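Towel cell FAQ - setup, upkeep, fixes

Last edit 07/06/2021. Questions to Saadet Dağdelen, or write on the sheet by the door.

Where do I start if the cell was shut down overnight?

Main switch, then controller, then arms. Wait for both arms to report home before you touch the tablet. If only one reports, power the controller off and on again, not the arm. Left one is slower, give it a minute.

Do I need to home the grippers too?

Yes. Seperate step. Menu, Grippers, Home Both. Hands out of the way, they close all the way before they open. Skip this and the first grasp will be off, then people start changing offsets that were fine.

Which program is the normal one?

Jetis 41. Anything with a higher number is somebody's test and may be gone next week. Don't edit 41 directly, copy it and put your initials on the copy.

What do the fingertips need?

Wipe before every session. Lint-free cloth, plain water, let them air out. No alcohol, it makes the pads hard and then they skate over terry instead of biting. Check the small fitting behind the pad while you're there. If it moves when you push with a fingernail, snug it up - hand tight plus a hair, no more. We've stripped one already.

How deep should the tip go into the cloth?

Until the loops close in around the pad and you stop seeing a gap under it. More than that and you're pushing on the surface underneath, and the force limit trips. Less and you get a pinch of fluff that lets go on the lift. Set depth on a bunched up towel, not a flat one. Flat is easy and tells you nothing.
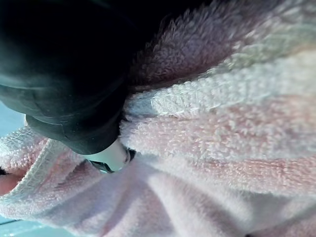 Pad down in the terry, next to the hem band.

Should I grab the hem or the loops?

Either works, but pick one and set force for it. Hem band is flat and slicker, needs a bit more. Loops compress, so the finger travels further before the sensor sees anything. If your grasp point lands right on the line between the two, move it a finger width. That line gives you the most drops in the log, by a lot.

Force limit keeps tripping. What now?

In this order:
Look for lint in the finger joint. Usually that's it.
Re-home grippers.
Zero the force sensor with nothing in the fingers.
Check that depth wasn't left at somebody's test value.
Then call Saadet. Don't just raise the limit, please.

What's code 647?

Wrist cable strain. Means the wrist turned further than the cable slack allows. Back the wrist off by jogging, never by hand with the power on. Then look at the loops and the clips. A clip that has slid down the bracket will give you 647 on every long reach. Slide it back up, leave enough slack that the loop doesn't go flat at full reach. Clears by itself once the wrist is back in range, no restart.

If it comes back three cycles in a row, stop and tag the arm.

Can I use zip ties on the cables?

No. Clips only. Zip ties cut the jacket, we lost a cable that way last September and waited forever for the new one.

How do I set up for the bar task?

Bar mounts first. Try to wiggle both. A loose mount throws off everything else and it looks like an arm problem when it isn't. Then teach the bar - touch off near one mount, touch off near the other, save. Controller draws the line between. Redo this any time the base was moved, even a little.

After that, run the reach with no towel, slow speed. Watch the forearms near the ledge. The left one is the one that gets scuffed, keep the elbow out from the stone. Cables too, they like to catch on the front edge when the wrist rolls.

Then towel. Slow speed again for the first two, then normal.
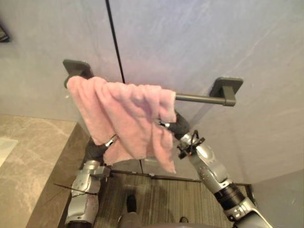
Indinell - Home Handling Team

Towel ends up crooked on the bar. Is that a fault?

Not by itself. We don't score neat, we score on the bar and staying there. A slant is fine. If the slant is the same way every time though, check the height offset between the two grippers, one of them is probably carrying low. Change it in small steps and run a few between changes.

Also check the towel. One with a stretched hem will hang funny whatever you do.

One gripper lets go before the other, why?

Release is set per arm in Kun (the timing screen, second tab). Should be the same number in both boxes. Somebody always leaves them different after testing. If they match and it still happens, the late one is likely snagged, a loop caught at the ring or at the tip fitting. Stop, open by hand with the release lever, pull the thread out. Don't yank the towel, you'll take the pad off with it.

How often do pads get changed?

When they go shiny in the middle or when an edge lifts. No fixed schedule. Change both fingers on a gripper together, and write it on the sheet. Spare pads are in the top drawer of the Atitz cart. If you take the last set, say so!

How do I change one?

Grippers open, arm power off. Back the fitting out, slide the pad off forward. Clean the seat, there will be lint packed in it. New pad on untill it clicks, fitting back in. Power up, home grippers, zero the force sensor. Then ten grasps on a bunched towel before you go back to the bar. People skip the ten. Don't.

Arm makes a ticking noise at the wrist.

Could be a cable clip tapping the bracket, could be the joint. Hold the clip still (power off), put power back on, step away, jog slowly. Still ticks after you've moved the clip, it's the joint. Tag it, log it, leave it.

What do I wipe the casings with?

Damp cloth. Scratches on the silver parts are cosmetic, no need to report. Dents yes. Anything on the ribbed joint rings, brush only, no water.

What goes in the log?

Start time, program number, who, pad changes, any code. One line per stop. "Robot weird" is not a log entry.

Shutting down?

Towel off, grippers open, arms to park, wait for the brakes to click, then controller, then main. Never main first. Both E-stops in before you leave - the one on the cart and the one by the door.

Can I run it alone?

Slow speed yes, if you've had the walkthrough. Normal speed needs a second person at the stop. Ask Saadet for a walkthrough slot, takes almost 2 hours, bring the tablet charged.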